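Drado handheld gripper kit, thread
3 min read

30 January 2020

1/ I have used the Drado kit for a while now and several people asked me if it is worth the money. I will try to answer in order. I paid for it myself, and Drado did not ask me to write.

2/ What you get: one handheld gripper with a wide camera on it, one glove, one cable, a small recorder for the belt, and a license for the Edevell software for one year. You hold the gripper and do the work as you would do it by hand. The recordings are then used to teach a robot arm.

3/ The price is 2,000 for the full kit. A spare pair of fingers is 109. I recommend to order the fingers together with the kit, because the shipping is the same for one box or two.

4/ Setup took me one evening. The manual is well written but it has the steps for calibration after the steps for recording, and you need them in the other order. Read chapter four first.

5/ The weight is 900 grams with the cable. On paper this is little. After a long session I feel it in the wrist, and I now change hands more often than I planned.

6/ The grip itself is good. Soft things are where I was most curious, and for me they are the best part. The fingers close slowly at the end of the travel, and you can set how slowly. The default setting is too strong for plush, so I put it two steps lower.

7/ The software is the weaker side. Edevell sorts recordings by the hour they were made and not by the task. I have over 200 recordings and I must write the task name in each one. There is an update promised for May. I will believe it when I can install it.

8/ I also tried the Bakalis gripper, which a colleague lent me. It is lighter and the cable is thinner. But its camera sees less to the sides, and for work in a normal room I want to have the sides.

9/ About light. The Drado camera chooses its exposure alone and you cannot lock it. With a bright window in view, the glass goes white and pale objects lose their details. A teddy bear with light fur becomes a bear without a face. If you can, work with the window behind you. 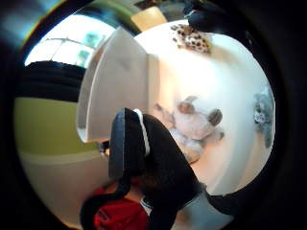 10/ Can you use the recordings with an arm from another company?
You can, if the arm accepts the open export format. I tested it with a Cluvonura arm and the files loaded without conversion. Only the finger width had to be entered by hand.

11/ Support answered me two times. The first answer came the next morning and was useful. The second took much longer and was a link to the manual, to the chapter I had asked about.

12/ So, would I buy again? For soft objects and home tasks, yes. For small hard parts I would wait, the fingers are too wide for screws and similar things.

13/ If you already own the kit and found a way to lock the exposure, please write to me. I have looked in all the menus.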